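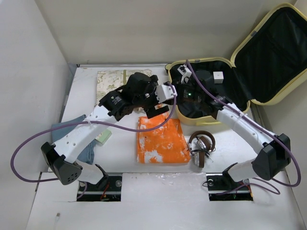 Issue 37

Been meaning to write up what I've learned about carry-on packing after the Larkby trip, so I'll do it as a few posts. We were gone most of June with one small case each.

1/ Weigh the case empty first. Mine is 3 kg before anything goes in, and that comes straight off your allowance. I'd never checked until the Fanotden counter made me pull out my boots and wear them.

2/ Jeans are the heaviest clothing I own. I took one pair and wore them on travel days. A second pair would have stayed in the case the whole time.

3/ Fold or roll, I don't care much. I fold shirts and anything with a print, and roll socks and undies into the corners. Packing cubes are fine but they weigh something too.

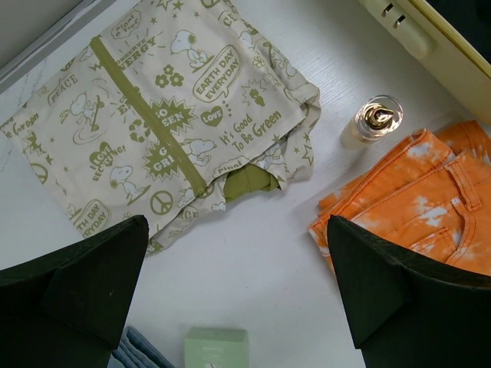
4/ Laundry is what makes it work. The laundromat in Phelan takes coins only and shuts early. The hostel in Zedden had a line out the back and pegs, and everything was dry by morning.

5/ Toiletries: buy them there. I carried a full bottle of sunscreen last time and it leaked through a jumper. The chemist in Larkby had everything I needed.

6/ Leave some space for the trip home. I came back with two books and a tea towel and had to sit on the lid.

7/ A few people asked about checked bags. Adding one at the counter cost me $239 the year before, both ways. Booking it online would have been cheaper, but I'd left it too late.

8/ Will do shoes next issue. Replies are open if you've found a decent pair of sandals that hold up on gravel.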